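4.2 Placing and Caring for the Finished Board

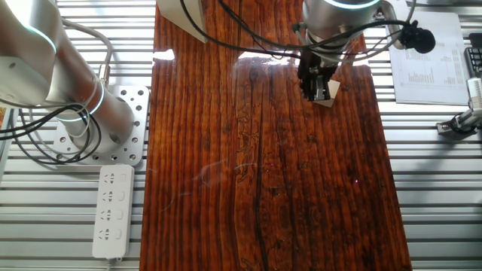 This section applies to all long wooden boards with a gloss finish supplied by Enholm. Read it in full before the board is put into use.

Placing the board

1. Wipe the supporting surface with a dry cloth. Remove grit and metal chips from the grooves between the rails.
2. Lift the board with 2 persons, one at each end. Do not drag it across the rails.
3. Set the board down with its long sides parallel to the edges of the platform.
4. Press on each corner in turn. If the board rocks, lift it and clean the rails again.

NOTE: Dark grain lines and knots are natural features of the wood and are not grounds for return.

CAUTION: Keep liquids away from power strips and cables near the board.

Cleaning

5. Dust the surface with a soft cloth, following the grain.
6. For marks that remain, apply Plaltis cleaner to the cloth. Do not spray the board directly.
7. Wait 40 minutes before placing objects on the cleaned area.

CAUTION: Do not place items hotter than 55 °C on the finish.

Inspect the gloss finish every 3 months under a bright lamp held at a low angle. Report scratches that can be felt with a fingernail to Sofia Spanos, Finishing Department. For storage of unused boards, see Section 4.3.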